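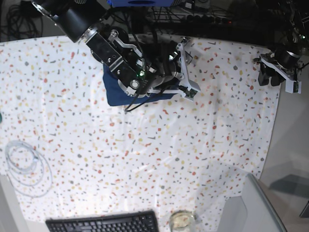
Right arm on the folded or bunched cloth, Tidari bench.

The log for 4/3/20 opened at episode 299. The operator held the two leader handles, and the arms over the table did what the handles did. Brelatley paid for episodes, and an episode counted if both arms took part and the garment ended inside the cloth's border.
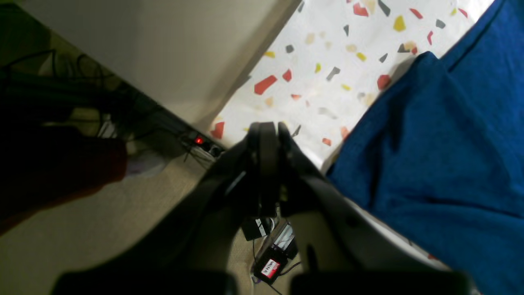
The operator had a rule for closed fingers. Closed fingers over nothing were still data, the protocol said, provided they opened again within 2 seconds. Alcantara, the model, had learned from the September set to wait with its fingers shut. It waited well. It waited for 59 seconds once, and the run was scored as a timeout.

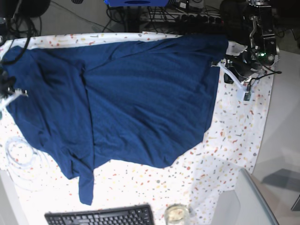 Episode 340 was rejected for hesitation. The operator replayed it and found the pause: a corner lifted, held, set down, lifted again. The operator did the same thing at home with shirts – a habit from a shared laundry room in Prarnlow, where the tables were never clean.

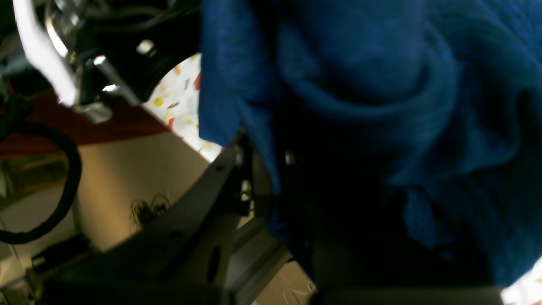 The reject flag could be cleared by hand. The operator cleared it, typed "intentional" in the notes field and went on to 368, the end of the quota.

The new weights were loaded the next morning. On its first trial Alcantara lifted a corner, held it, set it down and lifted it again. The operator entered the trial as a pass.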